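Two finger pads, one bedroom: my notes after the first 600 grasps

25 March 2026
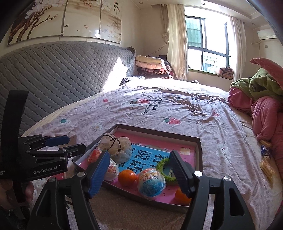 I promised in my last post to compare the ribbed pads with the smooth ones that I used since September. It took more time than I planned, because my first set of smooth pads was worn at the tips and I had to order new ones from a small shop in Lulelport. The new pair came after 14 days.

The hand-held gripper is the same in both tests, only the pads are different. I did 600 grasps in total, half with each kind. For objects I took what we have at home, mostly fruit and sweets in plastic wrap, and I worked on the bed. My friends at the Grarstead meetup prefer a hard table, and I understand them, but a soft surface is more difficult and I wanted to see the difference there.

With oranges I feel almost nothing. Both pads hold well, also when I close the fingers a little off center. With wrapped things the ribbed pads are clearly better for me. The smooth ones dropped wrapped items 14 times, the ribbed ones 6 times. Most of these drops happened when I was turning my wrist, so maybe a part of this is my own bad habit.

What I like less: the ribs catch on thin cord and on loose plastic. In 2 cases I lifted a bag by its knot when I wanted only to push it aside. On the smooth pads this never happened to me.

I also want to say something about the weight. After one hour my thumb is tired with either pad, and the strap I bought from Rivera did not help much. I will try a thicker handle cover next, and after that the camera mount which a reader from Grullevton recommended in the comments.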